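Cleaning cloth
From the Gullness Household Encyclopedia

Print this article | E-mail this article

A cleaning cloth is a piece of absorbent fabric used by hand for wiping, drying, dusting or polishing. It is among the oldest household articles still in daily use, and differs from a towel mainly in size and in the range of tasks given to it. The word "rag" is generally kept for cloth cut from worn clothing or bedding, although many households use the two terms freely.

Materials

Cotton is the most common fiber. It takes up water readily, stands frequent washing at high temperatures and grows softer with age. Linen sheds less lint and is preferred for glassware. Synthetic cloths pick up fine dust well when dry but should be washed apart from cotton, as they gather its lint. White cloth is favored in kitchens, where soil is easily noticed and there is no dye to run.

Handling and folding

A cloth may be used flat, folded or gathered. Folding in quarters gives a series of clean faces that can be turned out one after another, and suits counters and windows. Gathering the fabric into a loose knot gives a thicker pad for scrubbing. A cloth that has been wrung out keeps its twists until it is shaken open, and it dries slowly in that state.

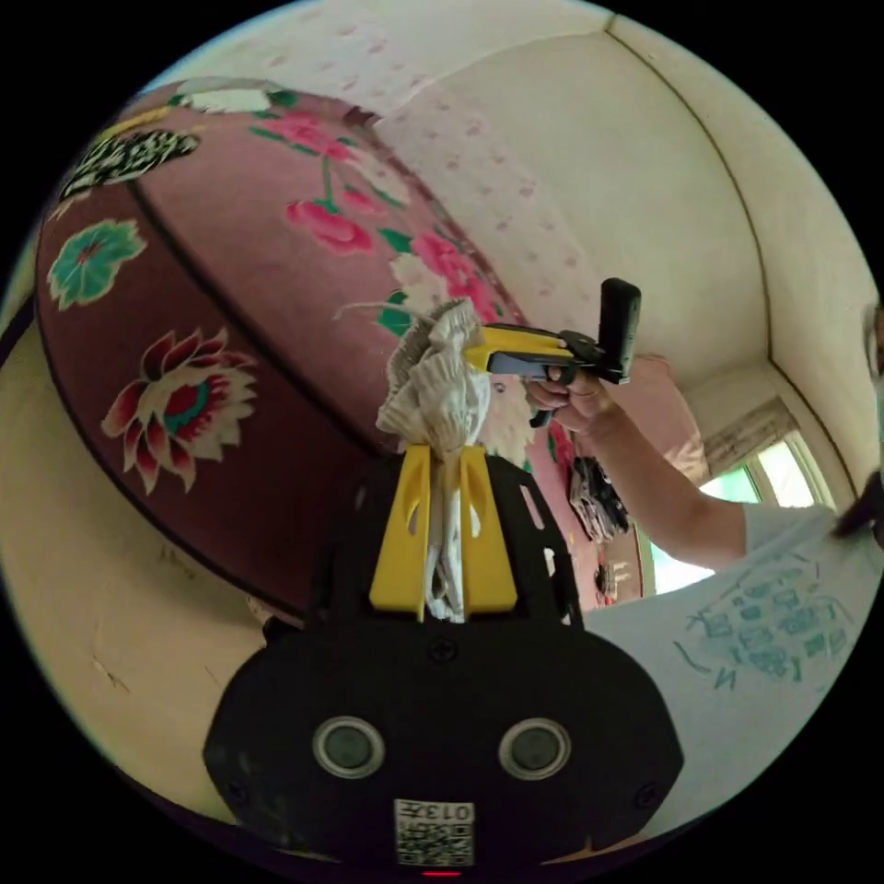

Larger cloths are most easily opened by two people. Each takes a corner, the fabric is drawn out until the creases fall, and the cloth is then folded edge to edge. In the Skultska district this was long done on Thursday, the customary wash day, and the folded stack was expected to last the week.

Washing and storage

Used cloths should be rinsed and hung up to dry before they go into the hamper - damp fabric left in a heap soon turns sour. Cotton cloths that have become greasy may be soaked for 15 minutes in hot water with washing soda. Fabric softener leaves a coating on the fibers and reduces absorbency. The Illero method of storage, named for the linen shelves of that town, sets folded cloths on edge so that any one can be taken without disturbing the others.

See also: Dish towel; Duster; Mofokeng weave; Washing soda

Reader comments (2)

threadbare28: The softener advice is right. Mine stopped soaking up anything until I washed them twice without it.

Pantry801: Could you add something on hemming? The cut edges on my cotton ones fray every time.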